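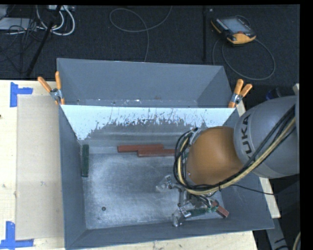 A divided sheet-metal bin with orange-handled clamps at both ends of the divider.

How to Verify a Company Account on Brolel Using Your Own Domain

Last updated 24 May 2019

Brolel shows a "Domain confirmed" line under the name of any account that has proved control of a website. The line carries the domain itself, so a reader can compare it with the address they already know. It is separate from the older manual badge, which is granted by Brolel staff and can't be requested through settings.

This guide covers the DNS method and the file method, moving a confirmed account to a new domain, and adding branch accounts under one parent. The worked values come from the setup at Lappalainen, which runs one main account and two branch accounts, Ellton and Kilville. Replace them with your own.

Before you start

You need the following:

Owner access to the Brolel account. The Editor and Scheduler roles can see the verification page but can't submit it.
A login for whichever service hosts your DNS zone. This may differ from the company where the domain was registered.
Write access to the root of the website, if you plan to use the file method.
An email address on the domain being confirmed. Free webmail addresses are rejected at step 3.

Two-step login must be switched on for every Owner, including Owners who no longer post. If any one of them has it off, the Verification menu item is grayed out and no message appears to explain it. Go to Settings, People, and look for the column headed "2S". Either have the person turn it on or lower their role to Editor.

Choose a method

The DNS method adds a TXT record to your zone. It covers the domain and all subdomains, and it survives a site redesign. Use it if you have any branch accounts.

The file method places a small text file on the web server. It covers only the exact host name you enter, so www and the bare domain count as two different hosts. It is quicker to set up but breaks when a site is moved and the file is left behind.

Both methods can be active at once. Brolel checks DNS first and uses the file only if the record is missing.

Part 1: Start the request

1. Sign in on the web version. The mobile app shows verification status but has no form.

2. Open Settings, then Account, then Verification. Select Add a domain.

3. Enter the domain without a protocol or a trailing slash. Enter the email address on that domain and select Send code. Type the code from the message into the box below.

4. In the Description field, state what the organization does. The limit is 800 characters, and line breaks count. The text isn't public. It is read only if the request is flagged for manual review.

5. Select a method and then Generate token. Copy the whole token, including the prefix "brolel-verify=".

The token does not expire, but generating another one cancels the first. If two people are working on this, agree on who presses the button. Most failed checks at Lappalainen came from a second token being created in Ellton while the first was being added to the zone by someone else.

Part 2a: DNS method

6. Open the zone editor at your DNS host and add a record with these values:

Type: TXT
Name: @ (or blank, depending on the host)
Value: the full token
TTL: 300

Some editors add quotation marks around TXT values automatically. If yours does, don't type your own. A doubled pair will be stored as part of the value and the check will fail.

Do not merge the token into an existing SPF record. A domain can hold several TXT records on the same name, and Brolel reads each one in turn. Editing the SPF line can stop outgoing mail.

7. Save the zone. On some hosts, saving a record and publishing the zone are two separate actions.

8. Query the record from a machine outside your office network. On Mac or Linux:

dig TXT yourdomain.tld +short

On Windows:

nslookup -type=TXT yourdomain.tld

The token should appear on a line of its own. If it doesn't, query your name server directly by adding its address to the command. A correct answer there and a missing answer elsewhere means the old data is still cached, and the only fix is to wait.

9. Return to the Verification page and select Check now.

Part 2b: File method

6. Create a plain text file named brolel-verify.txt. Paste the token on the first line. Nothing else should be in the file. Save it as UTF-8 without a byte order mark; a BOM is invisible in most editors and causes a "token mismatch" result.

7. Upload the file to the root folder of the site, so that it opens at the host name followed by /brolel-verify.txt.

8. Request the headers:

curl -I https://yourdomain.tld/brolel-verify.txt

The first line must show status 200. A 301 or 302 will fail even if it leads to the right file. If the site redirects the bare domain to www, enter the www host at step 3 or use DNS.

9. Select Check now. Leave the file in place after the check passes.

Part 3: Read the result

The check normally finishes while the page is open. There are four possible results.

Confirmed. The domain line appears on the profile. Cached copies of the profile in the mobile app may show the old version until the app is restarted.

Token mismatch. Brolel found a record or file but the value was different. Look for an old token, a doubled quotation mark or a line that was wrapped when it was pasted.

Not found. Nothing was returned. Check the record name first. Several editors append the domain to whatever you type, so entering the full domain produces a record at yourdomain.tld.yourdomain.tld.

Held for review. The request has gone to staff. This happens when the account name was changed recently, or when the domain has been confirmed by another account in the past. Don't submit again while a request is held. A second submission moves it to the end of the queue.

Part 4: Add branch accounts

A branch account is a normal account linked to a confirmed parent. Its profile shows the parent's domain line with the branch name after it. Branches don't need a token of their own.

10. On the parent account, open Verification and select Branches, then Invite.

11. Enter the handle of the branch account. Enter a label. Lappalainen uses the plain place names, "Ellton" and "Kilville". Labels can't contain the words "official" or "support".

12. Sign in to the branch account and accept the invitation under Settings, Account, Requests. An Owner must accept. Two-step login is required here too.

13. Back on the parent account, set the permission level. "Display only" links the profiles and does nothing else. "Managed" lets parent Owners reset the branch password and remove its members. Start with Display only — it can be raised later, but lowering it needs consent from both sides.

If the parent loses its confirmed status, all branch lines disappear at the same moment. They return without new invitations once the parent is confirmed again.

Part 5: Move to a new domain

Add the new domain before you remove the old one. An account can hold two confirmed domains but displays only the one marked Primary.

14. Repeat Parts 1 and 2 for the new domain.

15. When it shows as Confirmed, open its menu and select Make primary.

16. Check the profile while signed out.

17. Remove the old domain from Brolel, then delete its TXT record. In that order, there is no gap in the display.

Do this before the old domain's registration lapses. If it expires and someone else registers it, they can request a token for it, and your account will be held for review along with theirs.

Changes that reset verification

Changing the display name removes the domain line until the next check. Changing the handle removes it and cancels the token. A new profile picture or header has no effect. Neither does a change to the bio, unless the bio contains a link to a domain other than the confirmed one, which triggers a recheck.

Brolel repeats the check on its own schedule. If a recheck fails, a notice goes to the email address given at step 3 and to no one else. Use a shared mailbox for that address. If you have already used a personal one, change it under Verification, Contact; a new code will be sent, and the confirmed status isn't affected.

Removing access afterward

Once the status is Confirmed, go back to Settings, People and lower anyone who was made an Owner only for the setup. Revoke any temporary login to the DNS host. The TTL on the TXT record can be raised to match the rest of the zone.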